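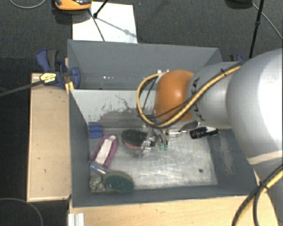 Drila: a list of household odds and ends

Hi! I'm Delali, and I've been keeping Drila going since February, when I got tired of every object list I could find being all mugs and bananas. I wanted the stuff that lives in the drawer next to the stove, or in the bottom of a tool bag, or on that one shelf in the garage you keep meaning to sort out. So I started writing it down, and now there are 337 entries (I'm still a bit amazed by that).

What's in it

One plain text file, items.txt, with one object per line. You get a name, a main color, a rough shape and a notes column where I ramble. Little bowls and cups, blocks, packages with labels on them, scrubbing pads, tubes, crumpled things I gave up on naming. There are 9 shape words and I try hard to stick to them, but "round" and "disc" still get mixed up. If you spot one, tell me!

How I name things

I go by what a thing looks like first and what it's for second. A green pad is "pad, round, green" even if I know perfectly well it came from under the sink. When I can't tell scouring from sanding, the use column says "unsure" and I move on. Bowls and cups share a single entry type, after a very long argument with Thomas Pagano (he wanted 7 types, I wanted one, I own the file).

Things that bug me

Two-color items are a mess. I put the bigger color first, but purple and white packages go either way depending on which side is up. Clamps are filed under tools, though I keep wanting to move them to a hardware group of their own.

Changes

19th September: merged the Gyamfi list, fixed the spelling of "beige" (everywhere, sorry), dropped 2 duplicate sponges.

Using it

Help yourself, for anything you like. A mention of Drila would be nice. Fixes go in corrections.txt, one per line, with your name after it if you want credit.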